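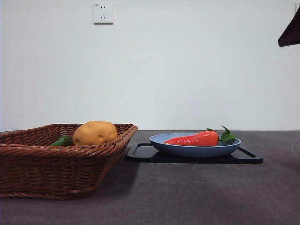 According to Chrysanthi Koutsoukos, a rule that can't be said out loud in one breath won't be followed on a busy day, and she has trimmed the Butero handbook with that in mind (it once ran to 30 pages, and she apologizes for every one of them).

We talked for most of a morning about good practice around robots that handle kitchen things, and she was generous with both her time and her coffee. "Set the table the same way before every run," she told me. "A basket, a plate, whatever you're using, put it back on its mark. People think they'll remember. I never do!"

Her other great subject is stopping. Anyone at Butero may halt the arm, new hires included, and no one has to explain why until afterward. "We did 600 runs last October, and I was happy about every stop somebody called."

She is still rewriting the section on logging failures, which she finds harder than all the rest. "Write down the dropped carrot," she said, "and write it down before you pick it up."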